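Mirnanon Two-Arm Cell
Set-up and Teaching Guide

Section 5: Teaching a two-handed lift

5.1 Before you start

This section covers recording a lift that needs both arms, using the Flurari leader handles. It assumes you have already homed the arms (Section 3) and paired the handles (Section 4). If the status light on the control box is amber, go back to 3.6.

You will need:
- both leader handles, charged
- the foot pedal
- a small, light cardboard box
- one operator and, for the first session, one person at the stop button

CAUTION: Keep hands and heads out of the space between the two arms whenever the drives are on. The arms follow the handles at once and do not check for people.

5.2 Setting up the table

1. Clear the part of the table that both grippers can reach. Objects may stay at the far side, but do not move them once recording has begun.
2. Check that the wrist cables have enough slack for a full turn of the wrist. Move each arm slowly to its furthest point and watch the cable the whole way.
3. Set the blinds so that direct sun does not fall on the work area. Ordinary daylight through a shade is fine.
4. Open the Fang recorder and choose New Task. Give the task a short name without spaces.
5. Set the episode limit to 1000 frames. Longer episodes are accepted but load slowly in the review window.

Note: The recorder keeps the last table height you entered. If the cell has been moved to another table, enter the height again under Cell > Surface.

5.3 Recording the lift

1. Stand or sit where you can see both grippers. Hold the handles loosely, elbows in.
2. Place the box within reach of both arms, with its short sides facing the grippers.
3. Press the pedal once. The recorder beeps and the arms begin to follow the handles.
4. Open both grippers and bring them down on either side of the box. Stop just short of touching it.
5. Bring the left gripper in first until its fingers rest against the side of the box. Hold still.
6. Bring the right gripper in and close it on the opposite side. Squeeze until the box is held, but not so hard that the card bends.
7. Raise both handles together. A small lift is enough for the first episodes; the lower face only has to come clear of the table.
8. Hold for a slow count of two, lower the box, and open the right gripper before the left.
9. Press the pedal again to end the episode.

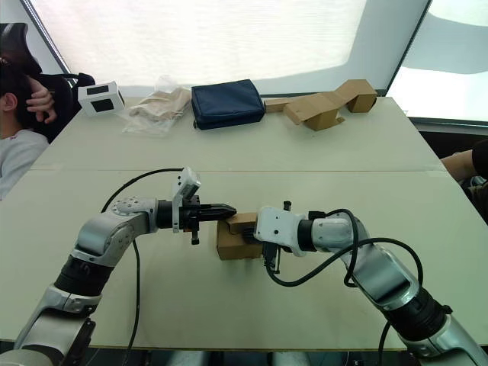
Figure 5-2. Box held between the two grippers, just clear of the table.

If the box tilts, one hand is rising faster than the other. Lower it and press the pedal twice to discard the episode. Do not try to correct a tilt in mid-air, as the correction will be learned along with the lift.

Record at least 10 good episodes before moving the box to a new starting place. At the Ilcombe site, Lesia Tkachenko and Po-yen Tam kept 216 episodes out of 291 for this task, and most of the rejected ones were from the first afternoon. Expect something similar with new operators.

5.4 Checking the episodes

1. Open Review and play each episode at half speed.
2. Reject any episode in which a gripper slips, the box touches the table during the hold, or a cable passes in front of a wrist camera.
3. Mark the remainder as Keep and press Save Set.

Note: Rejected episodes stay on the disk until you empty the Rejected folder. They are not used in training.

CAUTION: Switch the drives off before leaving the cell, even for a short break. Putting the handles down does not stop the arms from following them.

For lifts with a turn at the top, continue to Section 6. Corrections to this section should be sent to Shih-chieh Lau.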